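Behaviour Support in the Primary Years
Unit 2 handout: Reward charts and notes home
Lecturer: Lyle Rosenthal
Tutorials: Cameron Bolger

Before the tutorial, read the Celtus case (pages 30 to 34 of the reader). Bring your marked-up copy.

1. What a chart records
A chart records what an adult noticed. A child who calls out twice near the teacher's desk may lose a point, and one who does it at the back may not. Keep this in mind when comparing two children.

2. Choosing the behaviour
Pick one behaviour and word it so the child can tell when they've done it. "Be good at mat time" is too vague. "Put your hand up before you talk" will do. In the Celtus case the teacher began with six targets and dropped to two by May.

3. Length of the period
For Prep and Year 1, a whole day is too long. Try blocks of 30 minutes, with a fresh start after each one. Older children can usually manage a morning.

4. Notes home
Keep them short. Say what the child did and when. Don't save notes for bad days, and don't add a "but" to a good one.

5. Fading the reward
Stretch the gap between rewards before you stop them. Expect a slip in the first fortnight.

Written task: 670 words on one chart you have seen in use. Change all names. Worth 60 marks.

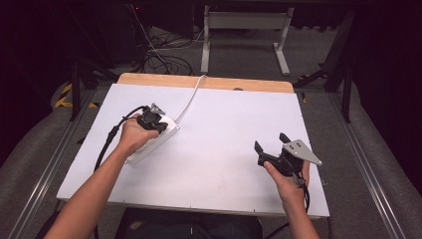

Hand-held grippers and a power strip on a white board.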